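Textiles in the Home
Week 4 handout: What quilting does to cloth
4/16/24

Last week we finished with plain weave and twill, so you should all be happy with warp, weft and what "on the bias" means. If you're not, have another look at the weave cards before you start on this, as it all builds from there.

Three layers, one cloth

A quilt is a sandwich. There's a top, a backing, and the wadding in between (you'll see it called batting in a lot of the older books and in nearly all the American ones). The stitching that runs through the lot is the quilting. People often mix this up with patchwork, which is the sewing together of small pieces to make a top. You can have patchwork with no quilting in it and you can have quilting with no patchwork, and some of the loveliest quilts ever made are a single colour from edge to edge!

Those are called wholecloth quilts. With no colour changes to look at, your eye goes straight to the lines of stitching and the little hills and valleys they make. Light from the side brings it all up. Try it at home with a lamp held low, it's a real treat.

Why it keeps you warm

Still air is a very good insulator, and wadding is mostly air. The fibres are there to stop it moving around. Stitch the layers too closely and you squash the loft out; stitch too far apart and the wadding can shift and clump in the wash. Every maker is balancing those two things, and the right spacing depends on what's inside. Old cotton wadding needed close rows. Modern needle-punched wadding is far more forgiving, so check the packet before you plan your pattern.

Wool is my favourite filling by a long way. It springs back after folding, it copes well with damp air, and it's a joy to hand quilt because the needle just glides.

Surface and pile

Now for the part I've been looking forward to. Put a quilted cotton next to something fuzzy and you have two completely different ways of trapping air. The quilt does it inside, between flat faces. A brushed or napped cloth does it on the outside, with loose fibre ends lifted from the surface. That's also why fuzzy cloth picks up specks and lint so readily, and why it looks paler or darker depending on which way you stroke it. 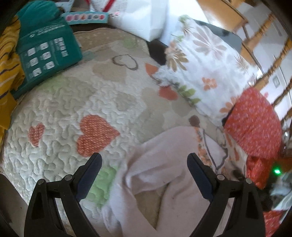

Jolene Trevaskis

Notice how folds behave, too. A soft single cloth crumples into whatever shape it's dropped in. A quilted cover resists small creases and tends to bend along its stitch lines, so it drapes in bigger, slower curves. Interior designers use this all the time when they layer a bed, mostly by instinct.

For the workshop

Bring 2 squares of washed cotton, a piece of wadding, a thimble that fits and quilting thread in a colour that shows up well. Oi-ling Chung will be taking the hand stitching tables and Angus Halliday has the machines. Tack before you quilt, please!

Reading: the chapter on corded quilting, from page 58. Skip the section on frames, we'll cover it in class.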